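Gikov hand gripper, unit 2: setup and care

Notes for the unit kept at the Prurnton bench. Last edited 8 Sep 2019.

Before a session
Wipe both fingers with a dry cloth. Close the jaw fully and check that the fingers meet along their inner faces. Opening should read 60 mm on the Gwynne gauge. If it reads 58 or less, reseat the linkage arms before going on.

Grip check
Close on a plain round handle and hold for six seconds. The handle should not turn.

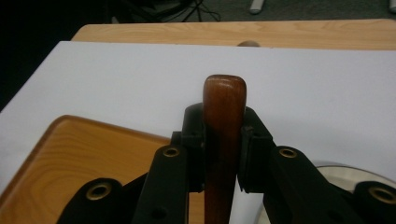 Fig. 1. Wooden handle held upright between the two fingers.

Pivots
Look at the grommets in the linkage arms every January and after any drop. Replace a loose one with its partner on the other side. No oil on the pivots.

Log
Write results in ulia_log.csv, one row per check.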